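Collecting Demonstrations for a Sweeping Task

Posted in May by the Clakgate documentation group

This site uses cookies to remember your reading settings. Accept / Manage

This page covers recording teleoperated demonstrations for a two-tool task: sweep coffee beans into a dustpan with a hand brush. It assumes the arms are calibrated and the Olszewski recorder is installed. If the recorder does not list every camera at startup, fix that first. Episodes with a missing stream are rejected at upload.

1. Check the wrist views

Open the preview and bring each gripper up to a tool handle. At close range the handle will fill much of the view and go soft. Leave the focus alone. The policy gets its position from the fixed camera and uses the wrist view mainly for the last stretch of the approach, where the outline of the object is enough.
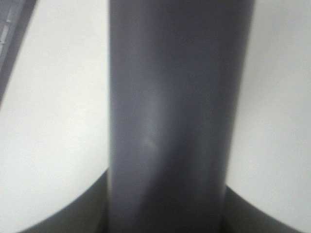
Lock exposure before the first episode and do not touch it again until the batch is closed. Auto exposure shifts when a dark object comes near the lens, and the model will learn the shift.

2. Set the layout

Clear the white table, then put down the wire rack, the two tools and the beans. Use 25 beans per episode. Count them back into the cup afterward. A bean under the rack will show up in later episodes as clutter that was never logged.

Change the rack position every 8 episodes. Change the bean position every episode. The layout sheet in the Indthorpe folder has a grid for both.

3. Record the approach

Start with the fingers open. Move in at a steady speed and stop for a moment before closing. The pause gives the labeling script a clean boundary between reach and grasp. 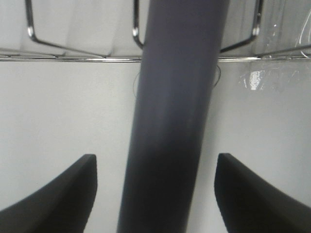

Avoid correcting by more than a small amount once the fingers straddle the target. If the line is bad, back out and come in again. Recoveries are useful data, but tag them with the R key so they can be weighted separately.

4. Record the sweep

Hold the dustpan with its lip on the table and keep that arm still while the other one brushes. Operators tend to move both at once after an hour or so. Those episodes train poorly.

Stray beans away from the main pile are allowed. Sweep the pile first and the strays second, in the same order every time. 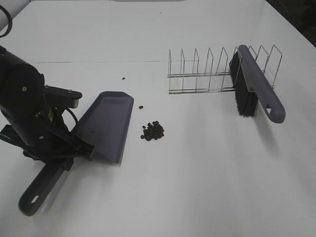
End the episode with both arms at the home pose. Press S to save or D to discard. Discard only for hardware faults and operator error. A failed sweep that was carried out correctly should be saved and marked as a failure.

5. Review and upload

Play back one episode in every group of 8 at double speed. Check for dropped frames, stream offset, and gripper values that stay flat during a grasp.

Our current set holds 1164 saved episodes, of which 146 are marked as failures. Both go up with the same command:

fiswood push --task sweep --include-failures

The upload resumes if interrupted. Do not rename the batch folder while it is running.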